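Search articles
Search
Go

When the Arm Went Down Too Far

By Funmilayo Usman
Dec 31, 2019

The workshop at Norkthorpe has a list taped inside the door, and the robot arm from Sellholm is on it twice. The first entry is from April and is only a loose cable. The second one is longer, and it is the reason I went there.

The arm had one task in those weeks. It lowered itself toward a flat surface, stopped just above it, closed the gripper on a small part and went up again. It had done this 142 times without trouble. On the next run it did not stop. The gripper reached the surface and kept pushing until the force limit cut the motors, and by then one finger was bent and the wrist joint had slipped by 3 degrees.

Nobody was hurt. The operator was standing outside the marked line, as the rules ask. But the emergency button was on the far side of the bench, and she told me that she needed 4 steps to reach it. "I was walking, and it was already finished," she said.

The team first blamed the control program, which is called Protik. They read the logs for two days and found that Protik had done what it was told. The wrong number came from before it, from Qiu, the software that takes the wrist camera's picture and guesses how far away the surface is. Along with each distance, Qiu gives a score for how sure it is. In the last moment before contact the distance was wrong by several centimeters, and the score was 97 out of 100.

A plain surface is difficult for such a system. It looks for edges, corners and patterns, and compares them while the arm moves. On plain gray it has only small marks and changes of light to work with, and from these it can build an answer that is quite false. 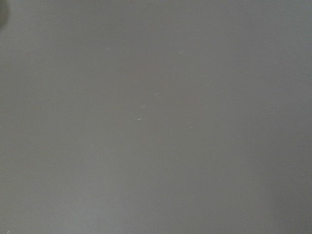 What was changed

The repair of the finger took one afternoon. The other changes took longer. A simple contact switch now sits under the wrist and stops the arm without asking any software. Protik also refuses to go below a fixed height unless two sensors agree, and the emergency button has been moved to the operator's side.

The engineers at Sellholm have asked for the logs. At Norkthorpe they still do not trust the score, and it is hidden from the operator's screen until somebody can explain the 97.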